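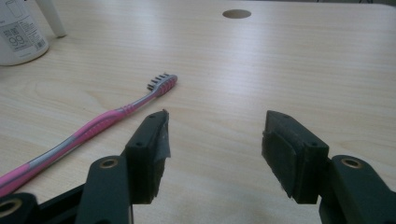 Figure 4. Toothbrush task, gripper open, before the approach.

Section 4: Recording your first demonstrations by hand

By now you should have the Himamard gripper charged and paired with the Roseck recorder (Section 3 if not, go back, I'll wait). I like the toothbrush as a first task. It's light, it's cheap, and it lies low enough on the table that you find out fast whether your fingers are lined up. If you can record a clean toothbrush pickup, most of the other tabletop jobs in this guide will feel easy.

Before you start

Clear yourself a stretch of table you can reach across without leaning. A few bathroom things standing at the back are fine, and I leave them there on purpose so the robot doesn't learn that toothbrushes only live on bare tables. Keep the middle open, though. You need room for the fingers to come in on both sides of the handle.

Have a look at the finger pads too. The strip on the left finger in Figure 4 is fraying and has a little flap sticking up at the tip. You can record with pads in that state, but once a flap gets long enough to touch the object before the pad does, change the strip. Replacement is in Section 7.

Recording

1. Lay the toothbrush flat, bristles up, at a slant. Any slant will do for the first one.

2. Hold the gripper with the fingers fully open and point it down at the table. Wait for the recorder to beep twice. If you get one long beep, it has lost tracking, so go back to your start spot and try again.

3. Press the side button to start the take.

4. Move in slowly until the brush is between the fingers. Aim for the handle, a little behind the neck. I used to go for the head because it was closer, and I ended up with a policy that happily grabbed every brush by the bristles. Took me an afternoon to redo the lot!

5. Squeeze the trigger smoothly until both pads are on the handle. Pause for a beat.

6. Lift straight up by about the width of your hand, carry the brush to your drop spot, lower it, and only then let go.

7. Back the gripper away and press the side button again to end the take.

A good take runs under 15 seconds. Mine are slower when I've had too much coffee and start overthinking the grip.

Note: Move the brush after every take. Turn it, flip which way the head points, slide it left or right. Tiago Coelho, who wrote the training scripts, asks for 40 takes as a bare minimum and 160 if you want the thing to work on a table it hasn't met. I'd go for 160 and split it over two sittings — your wrist will thank you.

Caution: Keep your free hand away from the finger linkage while you squeeze. The pivots can pinch, and the links close faster than you'd expect.

Caution: Don't press the fingertips into the tabletop to get under a thin handle. You'll scuff the table, and you'll bend the pads out of line. Come in level and let the fingers slide along just above the surface.

Checking your takes

8. Open the Nogueira viewer and play your takes back at double speed. Throw out any where the brush slipped, where you bumped something at the back, or where you let go before it was down.

9. Bad takes go in the folder called "rejects". Please don't delete them. I lost 17 that way and later wanted every one for testing the slip detector.

10. When the folder looks clean, sync it and go on to Section 5.

If the playback looks jumpy, the usual culprit is moving too fast between steps 3 and 4. Slow down there first and record a couple more before you start messing with the settings.

Section last changed 9/16/22.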